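The Long Side of the Paper
By Ratree Khamphan

The first thing Rattana Chuensuk does with a new student is take away the good paper. Mine was a square of Japanese stuff with gold flecks, bought for the occasion at a price I would rather not print. She admired it, put it in a drawer, and handed me a sheet of something the color of dinner mints.

"That one you can ruin," she said.

I had come to her folding class at Oltinura, a former shoe store with two long tables and a radiator that ticks, because I am a person who cannot wrap a present. My gifts arrive looking as if they have been through customs. A friend had suggested that if I learned to fold paper for its own sake, the skill might leak into the rest of my life. Over 359 people have taken the beginners' course, according to the sign by the door, and the sign does not say how many of them can wrap a present either.

The paper we use is called Fakell, and it comes in long sheets instead of squares. Chuensuk has views on squares. A square, she says, flatters you. Every side agrees with every other side, and you can be wrong by a quarter turn without ever finding out. A long sheet remembers which end was up. It also gives you something to do before you have learned anything, and that something is the edge fold: one narrow strip, turned over along the long side, the same width from top to bottom.

I spent most of my first evening on that strip. You pinch the edge at one end, roll it over, and walk your thumb down the length of the paper, and somewhere past the middle the strip begins to get ideas. Mine started out as wide as a shoelace and finished as wide as a necktie. The woman next to me, who had enrolled to keep her hands off her phone, made a perfect one on the first try and then checked her phone.

The second fold is the bottom flap. You bring up the end of the sheet, crease it, open it, and bring it back at an angle. If all goes well you have the beginnings of an envelope. If the angle slips, the flap pokes out past the side of the sheet in a small step, like a shirttail. There is a whole vocabulary for this in class. A step on the right is a balcony. A crease you didn't intend is a rumor, and a sheet with more than a few of them is "well informed." My sheets were extremely well informed.

What surprised me was how much equipment can be sold to people who are, after all, bending paper. There are bone folders, which are blunt knives for pressing creases. There is the Barros, a weighted brass bar for holding a sheet still, beloved by everyone who has dropped one on a foot and wants company. There is the Womov mat, which has a grid printed on it, so that you can see exactly how crooked you are. Chuensuk owns all of these and uses her thumbnail.

She does care about the surface. It should be hard, flat and cool enough that the paper doesn't cling to damp hands. At home I tried a tablecloth, then a cutting board with a history of onions, and finally a large atlas. I do not recommend the atlas. The cover had a raised border, and for two weeks everything I folded had a faint coastline.

By June I had used 1265 sheets. I know this because the paper comes in counted packs and I kept the wrappers, out of some idea that they would be motivating. The strip no longer wanders, or wanders less. The flap still does what it likes. Chuensuk picks my work up, holds it to the window, and runs a nail along the crease that shouldn't be there, and then she says "Again," very kindly, the way a dentist does.

My mother's birthday came at the end of the course. I folded the envelope for her card myself, in mint green, with a modest balcony. The present I had wrapped at the store.
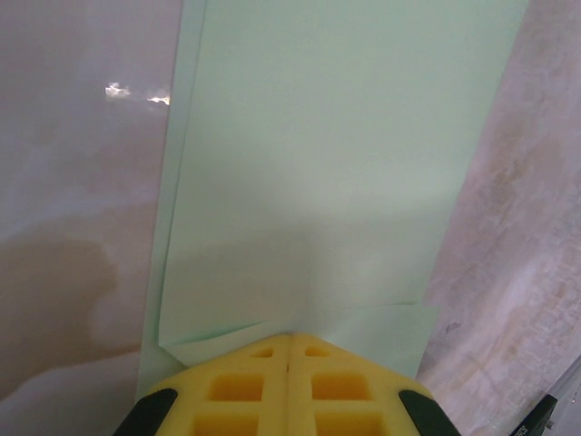
Mint green paper with the long edge turned in and a flap folded at the bottom. Note the balcony.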